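"A cama é a última coisa que largamos": conversa com Rigoberto Nina sobre robôs, lençóis e o trabalho que sobra

Quem chega para conversar com Rigoberto Nina tem de aceitar café, e tem de aceitar também que ele conte a história do começo. Encarregado de quartos na Pruromell, que cuida da arrumação de residências mobiladas para trabalhadores deslocados e famílias em trânsito, ele entrou na empresa como ajudante de lavandaria e por lá passou por quase tudo: ferros, carrinhos, inventário, escalas. Hoje coordena uma equipa de 14 pessoas, que trata de 47 quartos, e desde fevereiro divide os turnos com um robô de dois braços a que toda a gente chama Kang, nome que vinha no contrato e que pegou sem resistência.

"Eu estava à espera de uma máquina de fábrica, sabe, uma coisa que fizesse sempre o mesmo gesto", conta, a rir. "Mas um quarto onde vive gente é o contrário de uma fábrica. Cada um tem a sua almofada, o seu cobertor, o carregador que fica em cima da cama. Eu entro num quarto e já sei mais ou menos quem ali dorme, e isso demora anos a aprender. O Kang entra e tem de começar pelo princípio: onde é a parede, onde é a porta, onde acaba o colchão."
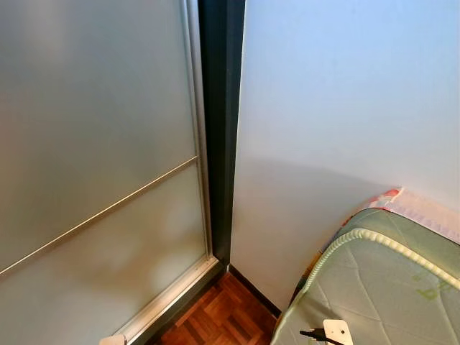
Os cantos, diz Rigoberto, foram o primeiro assunto sério entre a equipa e os técnicos da Estum, a empresa que instala e afina o sistema. Uma arrumadora experiente encosta o joelho ao colchão, puxa o lençol com uma mão e com a outra segura o que não pode cair ao chão, tudo isto sem pensar. Quando lhe pediram que explicasse o gesto por palavras, ele ficou calado um bom bocado. "Foi a parte mais bonita, para ser franco. Passámos tardes inteiras a tentar dizer em voz alta coisas que as mãos já sabiam. Houve colegas minhas que nunca tinham sido ouvidas numa reunião e que, de repente, eram as únicas na sala capazes de responder!"

Amedeo Sala, que acompanha a instalação pelo lado da Estum, lembra-se bem dessas tardes e confessa que chegou com um calendário demasiado otimista. "Tínhamos previsto duas semanas de adaptação e ficámos 8", admite. "O tecido é um material teimoso. Um cobertor caído de uma maneira nunca volta a cair igual, e as pessoas deixam coisas no meio: um livro, uma revista, um brinquedo. O mais difícil foi ensinar o sistema a respeitar aquilo que encontra. Dobrar veio depois."

Essa palavra, respeitar, aparece várias vezes ao longo da conversa, e Rigoberto faz questão de voltar a ela. A regra da casa é que nada do que pertence ao residente muda de sítio sem que uma pessoa decida. Se o Kang encontra alguma coisa sobre a cama, avisa no painel do Clorkulance, o programa onde a equipa vê os turnos e os pedidos, e espera. No início isso irritava toda a gente, porque o painel apitava a cada almofada. Agora apita menos, e as arrumadoras escolheram elas próprias o som, depois de uma votação que, pelo que me contam, foi bastante disputada.

E o emprego? Era a pergunta que eu trazia e que ele adivinhou antes de eu a fazer. Pousa a chávena e demora-se.

"Tive medo, claro que tive. Reuni a equipa e disse que não ia prometer o que não dependia de mim. O que consegui, por escrito, foi que ninguém saía por causa da máquina durante a experiência, e que as horas poupadas ficavam connosco. Depois disso, vamos ver. Eu não gosto de vender certezas às pessoas com quem almoço todos os dias."
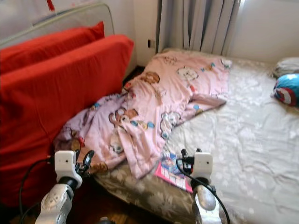

As horas poupadas, por enquanto, são modestas. O robô trabalha devagar, e há manhãs em que uma colega faz três camas enquanto ele se entende com uma. O que mudou foi sobretudo o corpo. Debruçar-se sobre camas encostadas à parede, turno após turno, dá cabo das costas, e duas das arrumadoras mais antigas passaram a ficar com a verificação final e com a receção dos residentes novos, tarefa que antes se fazia à pressa, entre uma porta e outra. "Uma delas disse-me que há anos não chegava a casa com vontade de cozinhar", conta Rigoberto. "Eu não sei pôr isso num relatório, mas pus."

Nem tudo correu bem, e ele não o esconde. Houve residentes que não quiseram o Kang no quarto, e a recusa é aceite sem perguntas: basta dizê-lo na receção e vai uma pessoa. Houve também uma colega que pediu transferência para a lavandaria por não se sentir à vontade a trabalhar ao lado dos braços. Amedeo ouviu-a durante uma manhã inteira e mudou, por sugestão dela, a distância a que a máquina para quando alguém se aproxima. Ela ficou na lavandaria na mesma, mas passa de vez em quando para ver como vai aquilo.

Pergunto a Rigoberto o que gostaria de fazer ele próprio, se um dia o robô arrumasse tudo sozinho. Ele abana a cabeça e serve mais café, que entretanto arrefeceu. Diz que as camas das crianças continuaria a fazê-las à mão, porque gosta de deixar os bonecos virados para a porta. Depois olha para o relógio, pede desculpa e vai preparar o turno da tarde.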